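Gondamar Laundry and Shower Service
Progress report to the Skiment Fund
Second reporting period, ending November
Prepared by Villads Hafstein, service coordinator

Overview

The grant pays for a free shower and laundry service for people who are sleeping outside, living in vehicles, or staying in places with no working hot water. This report covers the second half of the grant year. It follows the headings in the grant agreement, except that staffing and training are combined, as we agreed with your office by phone.

We completed 276 shower visits in the period. The laundry side ran below what we planned until September and has run at plan since then. The reasons are given under Equipment.

Opening hours

The building on Brerkska Street was open four mornings a week for the whole period, apart from the closures listed below. In the application we proposed a late session on Tuesday for people who work during the day. It started in August, runs until 8:30 p.m., and is now the busiest session of the week. Most of the people who use it come straight from work, and several had not used the service before.

We closed for one week in July for the floor drain repair and for one morning in October when the water was shut off on the whole block. We gave notice of the July closure at the front desk and at the day center. We had no notice of the October one and had to turn people away at the door. The day center let a few of them use its own shower, and we have thanked them for that.

Equipment

The two washers bought with the first payment were delivered on time, but the electrical panel in the back room could not carry both dryers at once. We ran one dryer through the summer. That held back the number of loads we could finish in a morning, and people were asked to leave their bags and come back the next day. Some did not want to leave their belongings, which is understandable, and went without.

The panel was replaced in early September by Iyer Electric. The final cost was higher than the first quote because the feed from the meter also had to be replaced. The extra amount came out of the contingency line with your approval. Both dryers have been in use since then with no trips.

The water heater is holding up. It was serviced in October and the technician replaced one valve. He expects it to last several more years if the sediment is flushed regularly, and we have added that to the monthly checklist.

One of the shower stalls still has a slow drain. The July repair fixed the floor drain but did not reach the branch line behind the second stall. We are getting prices for the work and expect to pay for it from our own maintenance money.

Staffing and training

We hired a second part-time attendant in August to cover the evening session. Both attendants have completed first aid and overdose response training. The de-escalation course that was planned for October was postponed by the trainer and will now take place in the next period. The cost has been carried forward.

Turnover was low. One attendant moved to a full-time job elsewhere in June and was replaced within a month. During the gap I covered the desk on two mornings a week, and the monthly data entry fell behind as a result. It has been caught up.

Supplies

Spending on soap, razors and socks was close to budget. Spending on towels was over. We lose towels faster than we planned for, partly through wear and partly because people with nothing to dry off with later in the week take them along. We have stopped trying to prevent this and would like to budget for it properly next year.

We also changed what we buy. The thick white towels in the first order took too long in the dryer and showed every stain. We now buy a thinner towel in colors and have found that a load dries almost 15 minutes faster. The unit price is lower as well. The remaining white ones are used as bath mats until they wear out. 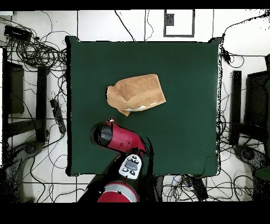

Tan towel on a green tabletop.

Referrals

Attendants keep a short list of services at the desk and offer it to anyone who asks. The county nurse visits once a month and sees people in the small office. Foot problems and skin infections are the most common reasons people ask to see her. We would like her to come twice a month, and she is willing, but the county has not confirmed the hours.

The housing intake worker stopped coming in the summer when her position was cut. We have not found a replacement. For now people are sent across town to the main office, and we hand out bus passes for the trip.

Budget

A full statement is attached. The main variances are the electrical work (over), towels (over), training (under, carried forward) and wages (slightly under, due to the June vacancy). We do not expect to need a change to the total award.

Next period

The de-escalation training will be held and both attendants will attend. We will get the drain behind the second stall repaired. We plan to keep the evening session through the winter and will ask regular visitors whether a later closing time would help. We will also send your office a revised supplies budget for next year, with towels on a separate line.

The lease on the building comes up for renewal in the spring. The owner has told us he intends to renew but has not given a figure for the rent. I will write as soon as we have it.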